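Skomano: a data set of secondhand toy listings

README, last touched in July

Hi! I'm Beverley Parsons, and for a few years I've been saving the for-sale notices that people pin up and mail around in and near Avimley. I started because I wanted to know what a fair price was for a used train set (I was being fleeced, I'm sure of it) and then I just kept going. Skomano is what came out of that. It's 2,614 listings for used toys, typed up and lightly cleaned, in one plain CSV file.

What's in the box

skomano.csv -- all of the listings, one per row
checked.csv -- the 317 listings that Terence Fothergill and I both read and labeled
words.txt -- spellings I ran into and what I turned them into
old/ -- the first version, kept so that links don't break. Please don't use it!

The columns

There are 9:

id -- a plain number, no meaning to it
month -- when the notice went up
town -- Avimley or Rowbotham, or "other"
title -- as the seller wrote it, typos and all
body -- same
price -- in dollars, blank if the seller wanted offers
kind -- blocks, dolls, trains, puzzles, games, outdoor, other
wear -- the seller's own word for the condition
sold -- yes, no or blank

A word on "wear"

My favorite column, and the messiest one. One seller's "well loved" is another seller's "fair," and I've seen "like new" on a puzzle that had four pieces missing (it said so in the next sentence!). I left the words alone. Terence wanted a one-to-five score and we argued it back and forth over a lot of coffee, and the score only made it into checked.csv, as an extra column called wear_tf. Painted wooden things get the widest spread of scores, by the way. He minds chipped paint and I don't, so take our agreement on blocks with a grain of salt.

How I cleaned it

Phone numbers, street names and people's names are gone from title and body. I used a small script called Bustuvberg for the first pass and then read every row myself. If you still find a name in there, please write to me and I'll pull it the same day.

Prices like "20 or best offer" went in as 20. Prices for a whole bundle stayed on one row, with the kind set to whatever the seller named first. I know, I know. Splitting them felt like making numbers up.

Things that will trip you up

Blank in sold means I never heard. It doesn't mean no, and I've already seen one chart that treated it that way.

Rowbotham listings run cheaper, but most of them come from a single church sale, so please don't write anything grand about Rowbotham.

Commas inside body are quoted. Line breaks are too, which some spreadsheet programs hate -- open it as UTF-8 and let the import window do its thing.

Using it

Go ahead, for anything you like, as long as you say where you got it. Fixes are very welcome, especially for blocks, where I lumped painted and plain together and would love to have them pulled apart someday.

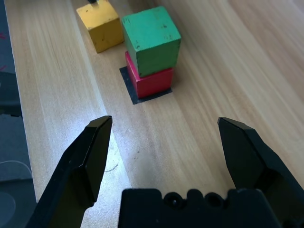
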